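Furnishing a Small Waiting Lounge on a Fixed Budget
Student project report, Interior Studies, second year
Qianru Ye
5 May 2019

1. Background

The Gallagher building in Proltstead is used by our department for small classes and for student advising. Outside the advising rooms there is an open area beside the corridor where students wait for their appointment. When I started my studies this area had only a row of stacking chairs, and most students preferred to stand in the corridor. In January our instructor offered it as a project site, and I chose it because I had waited there myself many times and had an opinion about it.

The task was to change the area into a lounge with furniture only. We were not permitted to paint the walls, replace the carpet or move any outlet. Everything had to be ordered from the two suppliers that the school already has an account with, Tendik and Cokness, or taken from the school's own storage.

2. What the users wanted

Before choosing any furniture I asked 17 students to fill in a short questionnaire while they waited. I also sat in the area on two afternoons and wrote down where people placed themselves and what they did with their coats and bags.

The answers were more similar than I expected. Twelve students wrote that the place felt like a hallway. Several complained about the ceiling lights, which they found too strong when they were already nervous before a meeting. One student wrote only "please, something soft", and I kept this sentence on the first page of my notebook during the whole project.

From my observation I learned that people do not like to sit close to a stranger. When one chair in the row was taken, the next person left a gap, or did not sit. I concluded that many seats in a line is not a good use of the wall, even if the number of places looks better on the plan.

3. Choice of furniture

The carpet was the starting point for the colours. It is grey and striped, laid in tiles, and it covers nearly everything you see when you enter. The stripes are quite busy, so I decided that the furniture should be plain and light. I made three colour boards and showed them to my classmates. The board with a dark blue sofa was the favourite of the group, but against the pale wall it looked very heavy in my model, and I did not continue with it.

The final choice was an off-white loveseat with a curved back. I also looked at a straight sofa of the same width from Cokness. It was cheaper, but its corners pointed into the walking path, and in a mock-up made with masking tape people went around it with an unnatural step. The loveseat stands on thin legs, so the floor stays visible under it and the cleaning staff can reach there with a mop or a vacuum head. Two light grey pillows were added from storage.

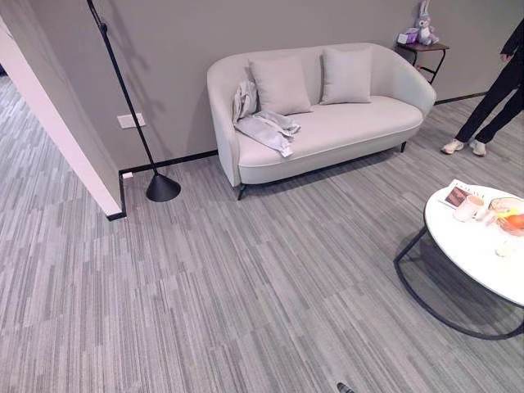

For lighting I wanted one lamp that stands on the floor, so that the ceiling lights on that side could be switched off in the afternoon. The lamp is tall and black, and it was placed near the outlet to keep the cord short. I had first drawn it on the other side of the seat, but this would need a cord along the wall for the full length of the sofa, and my instructor marked it in red.

The side table was the last piece. I wanted a surface for a cup or a phone, not a place to spread out homework, so a small one with a brown top was enough. In the corner it does not disturb anyone. Students have started to leave small things there, among them a plush rabbit. I did not plan any decoration of this kind, but I think it is a good sign when users add something of their own to a room.

4. Measuring and placing

I set a minimum of 80 cm for the free path in front of the seat and checked it with tape on the carpet before the delivery. The tile seams helped me to keep the tape straight – I recommend this method to any student who works in a room with carpet tiles. The loveseat was then centred on the back wall by eye and corrected once.

5. Results and problems

After the furniture had been in use for two weeks I repeated my observation. Students now sit down more often, and they stay seated until they are called. Two friends will share the loveseat, but strangers still will not, so in practice it is often one seat. This is a weakness of my design. A single armchair at an angle would probably solve it, but the budget was finished.

The second problem is coats. I had removed the stacking chairs and with them the only place where people hung their jackets, and I had not provided any hook. In my notes from the second observation, clothing was laid over the arm of the sofa again and again. Off-white fabric also needs more care than I considered, and next time I would ask for a removable cover before I ask for a colour.

6. Further work

I have given the department a drawing for a wall rail with hooks on the corridor side, and a price from Tendik for one armchair. If the rail is approved, it needs to be fixed by the building staff during the break. The tape plan, the three colour boards and the questionnaire are in the appendix.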